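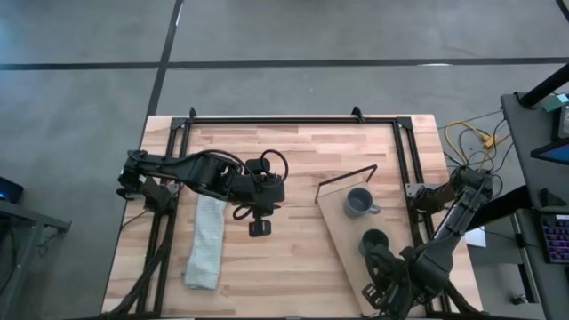
Section 4: Oiling Your Burnis Butcher-Block Top

If you've made it through Section 3, your top is bolted down, the screws are snug but not cranked, and you're probably itching to put something on it. Please hold off for one more afternoon! The top leaves our Stenton shop sanded but bare, and a few thin coats of oil now will save you a good deal of scrubbing later on. There's nothing hard about it, and plenty of customers tell us it was the part of the job they liked best.

What you'll need

One bottle of Revau Block Oil (the small bottle in your hardware carton is enough for the first two coats on most tops)
Four or five clean cotton rags, old T-shirts being perfectly fine
A sheet of 220-grit sandpaper and a sanding block
A bucket of warm water with a drop of dish soap
A metal can with a tight lid, half full of water
Gloves, if your hands are on the dry side

CAUTION: Rags soaked in Revau Block Oil can heat up and catch fire on their own, even hours after you've put them down. Don't wad them up and don't toss them in the kitchen trash. Put every used rag under the water in the metal can, close the lid, and ask your town where oily rags may be dropped off.

CAUTION: Open a window before you start. Keep pets and small children in another room until the last coat has dried.

4.1 Getting the surface ready

1. Wipe the whole top with a barely damp, soapy rag, and then again with plain water. Let it dry overnight.

2. Run your palm over the wood. The water will have raised the grain a little, and it may feel fuzzy in spots. Sand those spots lightly by hand, always going along the boards and never across them.

3. Brush off the dust and wipe with a dry rag. Get down into the corners, too.

Note: Small differences in color from one strip to the next are part of the wood, and oil will make them stronger. A seam that looks darker than the wood beside it is usually nothing to worry about. A seam you can slip a business card into is another matter, and you should call us before going any further.

4.2 The first coat

4. Warm the bottle by standing it in a bowl of hot tap water for a few minutes. You can skip this in summer.

5. Pour a puddle the size of a silver dollar in the middle of the top and spread it with a folded rag, working along the boards. Add more as you go. You want the wood to look wet all over, with no pools.

6. Do the edges and, if you can possibly reach it, the underside. We know, we know, it's a nuisance lying on the floor with a rag over your head. But a top that's oiled on one side only can cup over a dry winter, and by January we always get a few calls about exactly that.

7. Let the oil soak in for some 60 minutes. Go have your lunch.

8. Wipe off everything that's left on the surface with a fresh rag. Be fussy here. Oil left sitting turns gummy, and then you'll be sanding again.

4.3 The second and third coats

9. Wait until the next day, then repeat steps 5 through 8. You'll use a lot less oil this time.

10. Give it a third coat a day after that if the wood still looks thirsty, which the end grain very often does.

11. Leave the top alone for three days before you set anything heavy on it. Light use is fine after one day, as long as you keep water away from it.

If something doesn't look right

Sticky after a day: Rub the spot with a rag and a little fresh oil, wait five minutes, and wipe it all off.

White ring from a wet glass: Let it dry out completely first, since many rings fade by themselves. If yours doesn't, sand lightly and re-oil that area.

Black mark around a screw or a can: That's iron reacting with the damp wood. Sand it out, and put a cork mat or a scrap of felt under the metal from then on.

Patchy shine: Usually one more thin coat evens it out. Saranya Joseph in our finishing room likes to buff with a piece of old wool blanket, and her tops do come out lovely.

Note: If you'd like a harder finish than oil can give you, Nambiar Hard Wax goes on nicely over it once the oil has cured for two weeks. Please don't put it on sooner, and don't use it on any part you plan to chop on.

Keep the empty bottle until you've written its batch number on the warranty card. For a refill, ask for part number 128.

Section 4 revised 9/14/22 by Callum Ogilvie. Section 5, Everyday Cleaning, begins on the next page.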